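Moving your account to Jellari: FAQ

Is Ulska closing for good?
Yes. Ulska goes read-only on October 24, 2026 and shuts down in January. Your posts and groups can come with you to Jellari, and we can't wait to have you there!

What gets moved?
Posts, photos, comments and your contact list. Private messages don't transfer, so download those first under Settings > My Data.

Is there a size limit?
Each transfer takes up to 4,000 photos. If you have more, just run it again.

Will my old password work?
No, you'll pick a new one (and please turn on two-step login while you're at it, it takes a minute).

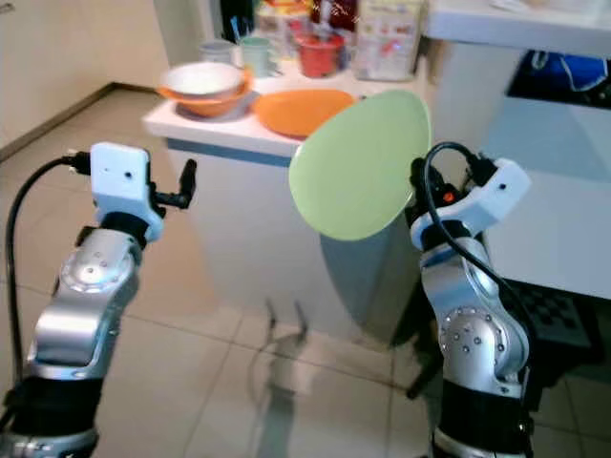 Can I choose who sees my photos after the move?
You sure can, and this is our favorite part of Jellari! Every photo gets its own audience setting. A shot of two robot arms by a white kitchen island can be public while the rest of the album stays with family. Albums arrive set to Only Me until you change them.

Who do I write to if I get stuck?
Josué Falcão and the help desk, through the Contact tab.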